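Storing and Drying Everyday Utensils in a Small Kitchen

Last updated January 5, 2021

A drawer is fine for flatware if you have one to spare. In our last rental there were 2 drawers in the whole kitchen, and one would not open past the stove handle, so most of what we ate with lived on the counter. These notes come from that kitchen and the one we have now.

Start by taking everything out and sorting it by how often it gets used. Forks, spoons and chopsticks that come out at every meal should be within reach of the dish rack. Cake servers, corn holders and the good carving set can go in a shoebox on a high shelf. I had more than 20 teaspoons when I first did this, and half of them went to the church sale in Flistville.
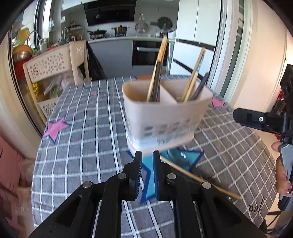
Wooden chopsticks need more drying time than metal ones. Wash them soon after the meal, rinse, and roll them in a dish towel before they go away. Stand them with the eating ends up. If they smell musty or the tips have gone dark and fuzzy, throw them out. A thin coat of food-grade mineral oil helps plain wood, but skip it on lacquered pairs.

Any holder that stands upright collects a little gray sludge in the bottom, even one with holes. Once a week, empty it and soak it in hot water with a spoonful of baking soda. An old toothbrush gets into the corners. For hard water scale, use 500 ml of warm water with an equal amount of white vinegar and leave it for half an hour. Rinse well - vinegar left on cheap flatware can spot it.

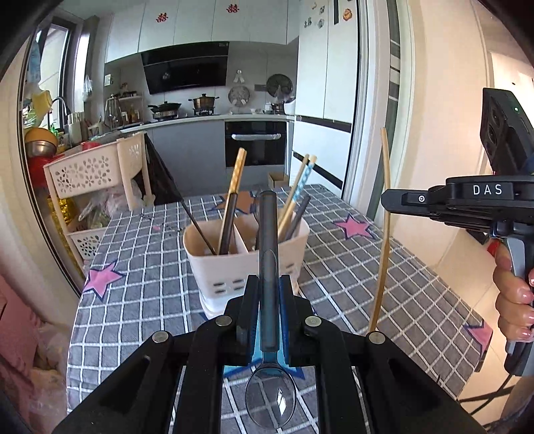

Plastic flatware can be washed and used again if it is the heavier kind. Hand wash it in warm water and keep it away from the heating element in the dishwasher. Check the edges for cracks. We keep a set in a zip bag for picnics, which for us start in June, and the bag goes in the cooler lid.

Stickers are the other nuisance. Warm the label with a hair dryer, peel from one corner, and rub what is left with cooking oil. Wash with dish soap afterward. Do this before the first use, when the glue still lets go.

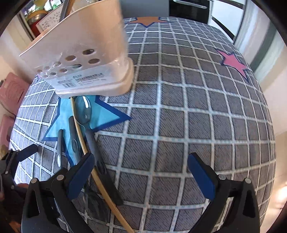
Put a folded cloth under the dish rack and change it daily. The Frei rack I bought has a tray with a spout, but it only drains if the back feet are raised a little. Two bottle caps did it.

38 shares
3 comments

pantryshelf: Does the vinegar soak work on a stainless holder too?

kettle_on: I use it on mine, just shorter. Ten minutes.

dmw1778: Oil took the glue off my Nindia jars. Thanks.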